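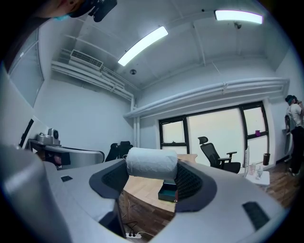
Hand-held gripper kits: setting up, holding soft goods and keeping the pads clean

By the Workshop Tips desk — March

The Tramitz kit is a pair of hand-held grippers with replaceable pads, sold to people who want to teach a robot household jobs by doing the jobs themselves. We used it for seven weeks on kitchen and cleaning tasks. The rolls gave us the most trouble. A soft white roll held level between the two black mesh pads, with a pad on either side, is the grip to aim for. Take it near the middle of its length. A roll taken near one end droops, and the outer sheets start to unwind as soon as the hand turns.

Close the pads until the roll stops slipping, then stop. Further pressure only dents the core, and a dented core will not sit on a holder. Practise with an old roll first. Ours lasted about 40 grips before the outer layer had to be torn off.

For lidded boxes, close on the body and leave the lid alone. Small boxes should be approached from above with the wrist straight. If the box turns as it leaves the table, put it down and take it again closer to the centre. Correcting in mid-air produces a recording that has to be thrown away.

Table height matters more than the manual suggests. With a low table the operator stoops, the wrist bends and the pads meet the object at a slant. We raised ours on blocks until the forearm was level. A light-coloured top without much grain is easier to work over than a dark one. Wipe it down before each session and move anything that is not part of the task to a side table.

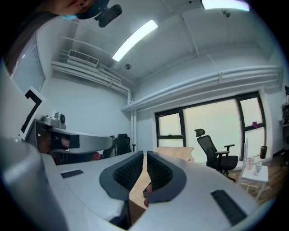 Check the pads before every session. They should face each other squarely when nearly closed, and the gap should look the same from top to bottom. If one pad leans, loosen its screw by a quarter turn, press it home and tighten again. The honeycomb face collects lint from paper and cloth. Use a dry nail brush, working from the rim inwards. Washing-up liquid leaves a film that makes plastic bottles slide, so we gave it up after the first try. Leave brushed pads open overnight.

Spare pads come from Doltinach in packs of 24, which is more than a household needs. Khoo sells them singly in a slightly stiffer grade. The stiffer pad is better on boxes and jars and worse on paper. Do not mix grades on one gripper.

The Zustness subscription, offered with the kit, checks uploaded recordings and returns a list of the ones it rejects. Of 1,881 recordings we sent, most of the rejections were for starting too early, before the hand had settled. A pause with the pads open at the start of each one cured this. The list arrives as a plain table with no thumbnails — keep your own notes of what was done in which order.

The kit is well made and the instructions are adequate. The carrying case is poor. The foam tears where the pads rest, and a folded tea towel does the job better.

Comments

gravelpath: Agree on the foam. Mine went in a fortnight. I keep the pads in an old glasses case now.

M_in_the_shed: Does the nail brush not wear the mesh? I have been using a soft paintbrush, but it is slow on fluff.

workshop tips desk: No wear that we could find. A paintbrush is fine if you do it every time.

tallboy62: The stiffer pads crushed every kitchen roll I tried. Back to the ordinary ones on Friday when the post comes.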